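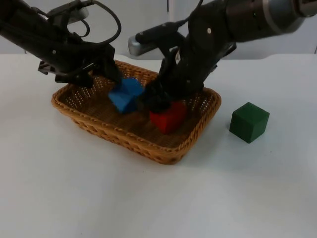

Los dos brazos sobre la cesta, con los cubos rojo y azul dentro y el verde en la mesa.

jamham-puertas-abiertas / LEEME

Datos de la demo de cubos, jornada de puertas abiertas en Daltham, febrero. Versión rápida, ya lo ordenaré.

Contenido
40 episodios, teleoperados, dos brazos
3 cubos de color, una cesta de mimbre, mesa blanca
Vídeo: cámara fija + cámara de muñeca
Estados articulares en CSV, uno por episodio

Tarea: cubos y cesta. Los visitantes elegían color y orden, así que no hay guion fijo - mirar notas.txt antes de filtrar. Turnos de 12 minutos por grupo, con cambio de operador entremedias.

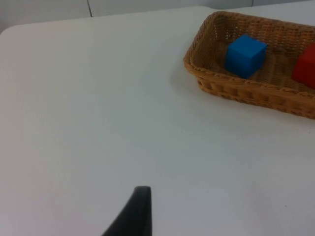 La vista de muñeca va en la carpeta rilline/, la fija en pavliuk/ (nombres heredados, perdón). Ojo: en la de muñeca la cesta se sale muchas veces por un lado. Para saber qué cubos hay dentro, mejor cruzar con la fija.

Problemas conocidos
7 episodios sin marca de tiempo en la muñeca
Etiquetas de color en inglés y español mezcaldas
El episodio de prueba de las 10 sigue dentro, no usar

Pendiente: recortar inicios, subir las calibraciones.

Dudas o fallos - Rowena Tan, por el repo mejor que por correo.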